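Strickjacken für den November: Materialnotizen

Die Radus von Tendeck besteht zu 100 Prozent aus Schurwolle und hält die Form an Bund und Ellbogen. Nach etwa 50 Tragetagen leichtes Pilling unter den Armen, sonst nichts.

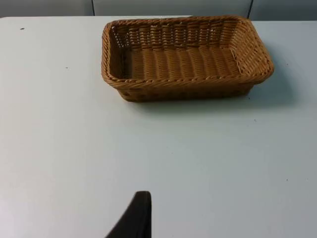 Geflochtener Korb mit gedrehtem Rand.

Die Tesix von Raudsepp ist feiner gestrickt und fällt länger – unter einem schmalen Mantel staucht sie an der Hüfte. Ärmel eine Nummer kürzer wählen. Gewaschen wird beides kalt, getrocknet liegend.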